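What I learned from teaching a gripper to pick up beads

For most of this year I have been working on one small question. Can a policy learn to handle a string of beads if it only sees demonstrations made by hand, with no robot arm in the room? My colleagues at Womura think the question is too narrow. I think it is a good one, because a strand has no fixed shape and every grasp is a little different.

The method is simple to describe. A person holds the gripper, picks up the strand and places it in a tray. The camera on the tool records everything, and later we train on the video and the opening of the fingers. In June I had 400 demonstrations, all made at home on tables with their usual things left on them. I did not want a clean laboratory background, as my first model had learned the background better than the task.
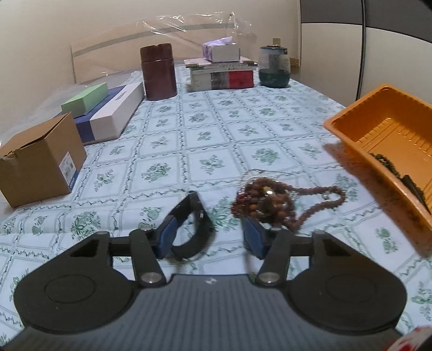
The first result was not encouraging. The policy reached the pile almost every time, but it closed the fingers too high and took only air. I spent a full Friday looking at the failures, and I believe the reason is my own habit. When I demonstrate, I slow down just before the grasp, and the model copied the slow part without understanding where it should end.

So I made a second set, with only 31 demonstrations, where I pressed the fingers lower and closed them without waiting. I mixed these with the old ones and gave them more weight in training. Success on the arm went from 10 percent to 79 percent. I did not expect so few examples to change so much, and I repeated the test to be sure.

Some problems stay open. If a chain is lying inside the pile, the policy often chooses it in place of the beads, and then the strand slips out during the lift. I also don't know if the same trick will work for cable or rope. The training code is in our Pidia repository, in the folder named "strands", and I will add the second set when I have finished cleaning the labels.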